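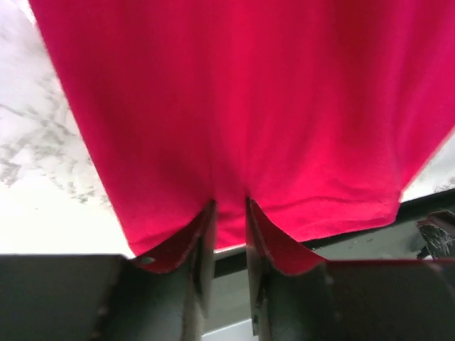 Wrist camera view during a hem grasp, red garment.

Wament is a planning and control package for two-arm handling of cloth. It takes wrist and overhead camera streams, proposes grasp points on edges and hems, and sends joint trajectories to both arms through one scheduler. I ran version 2 for 28 hours on our folding cell, mostly on T-shirt weight knits.

Installation was simple. The Braltadier driver was recognised at first start, and hand-eye calibration took 10 poses per arm. The calibration report gives a residual for each pose but no way to drop a bad one, so a single poor pose means repeating the set.

Hem detection is the strongest part. It works from the shading of the stitched edge and copes with saturated reds, which our old colour threshold did not. Close to the grasp the fingers and housing fill much of the wrist view, and the default mask for them is too tight. Widening it by 6 pixels removed most of the false edges.

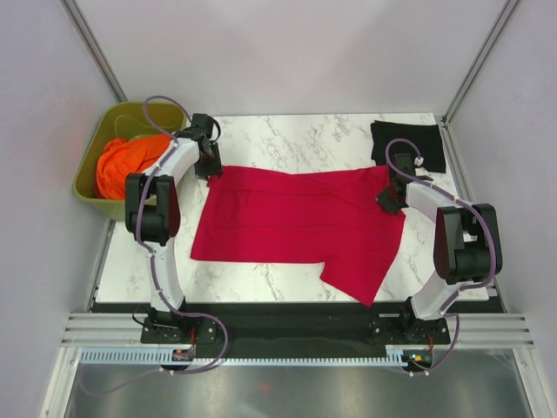 Iltwood Deformables Group | Software and Planning

Two-arm coordination is less even. Each arm has its own collision model and the scheduler checks one against the other, which is sound for the links. Cables are ignored. Ours run along the outside of the arms with slack at the base, and I had to add them by hand as capsules. The bin at the back left also needs its own keep-out volume, as the planner otherwise routes the left forearm low over the rim.

State estimation assumes one garment on the table. A folded black cloth left in the back right corner was merged with the red one whenever the right gripper came between them and the overhead camera. Setting a work area polygon cures this, but the setting is stored per session.

Logging is good. Replays run in step with both camera streams, and Bogdan Adamczyk's export script for Chien read the files unchanged.

Recommended for single garments on a plain table. For mixed piles, wait for per-item tracking.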